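Inesura Two-Finger Gripper with Wrist View: Demonstration at Our Open Day
Products > Grippers > Parallel grippers > Demonstration visits

On July 5, 2018 we opened the Nendberg showroom to customers and to students. The main point of the program was the Inesura gripper working in the Dusance simulator, with the view of the wrist camera shown on the large screen. On this page we collect what was shown, what visitors asked, and how you can book the same demonstration for your own team.

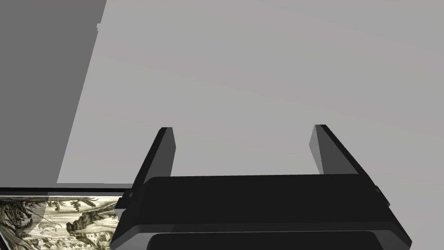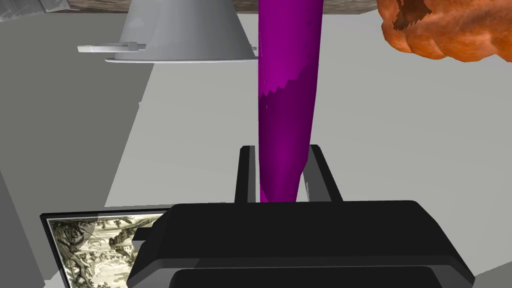
Wrist view from the Dusance simulator: fingers with nothing between them (first), and with a tall purple object between them (second).

What you see at the demonstration

The visitor sits at the operator desk and moves the simulated arm with a hand controller. All the time the screen gives the view from just behind the gripper. We use this view on purpose, because most customers will later train their operators with it. From the wrist the fingers are always in the same place on the screen, and the person learns quickly how far is the object from the tips.

A session has two parts. In the first part you only move the gripper over the work surface, without any object, and get used to the speed. In the second part you pick an object and bring it to another place. The objects are of different shapes, and long ones are more difficult than they look, because they cover a part of your view when they stand up between the fingers.

Each visitor has 4 attempts. After the last attempt the system prints the path of the gripper on one sheet and you can take it home. Many visitors wanted to compare their sheets, so next time we will put a board for this.

About the gripper

The Inesura is an electric gripper with two parallel fingers. It is made for light parts and for daily objects of irregular form. The housing is closed and has rounded edges, so it can be wiped with a cloth. The finger plates can be changed with one hex key.

Opening between fingers: 115 mm
Maximum gripping force: 80 N
Drive: electric, no air supply needed
Control: through the Mahama controller or directly from Dusance
Color: black

The same settings for force and opening are used in the simulator and in the real gripper. If your operator has saved a program in Dusance, it can be sent to the Mahama controller without writing it again. Please note that the friction of the real material must be checked by you. The simulator has a list of common materials, but it does not know your packaging.

Questions from visitors

Can we bring our own object? For the simulator yes, if you send us the 3D file one week before. For the real gripper please ask first, we do not accept glass or food.

Is it necessary to know programming? For the demonstration no. For daily use, the person should be able to read a simple flow diagram.

Why do you show the simulator before the real arm? Marleny Bedoya, who leads our training room, answered this several times during the day: "In the simulator a person is not afraid to make a mistake. I want that they push too hard and drop things there, and then we go to the real arm with more quiet hands."

Does the camera come with the gripper? The camera holder is included. The camera itself is a separate order.

How many grips are in the test program? The standard program has 1,332 recorded grips, and you can add your own.

Book a demonstration

Group visits are possible on all working days at the Nendberg showroom. A visit takes half a day, and the group should be small enough that every person can sit at the operator desk. The visit is free of charge for companies and for schools. Please write in the booking form which parts you want to handle and if you already use a Mahama controller.

The next open day is planned for December. The program will be published here when it is ready. Price list and drawings of the gripper can be requested with the same form.

Related products: Mahama controller, finger plates for Inesura, camera holder, Dusance license for training rooms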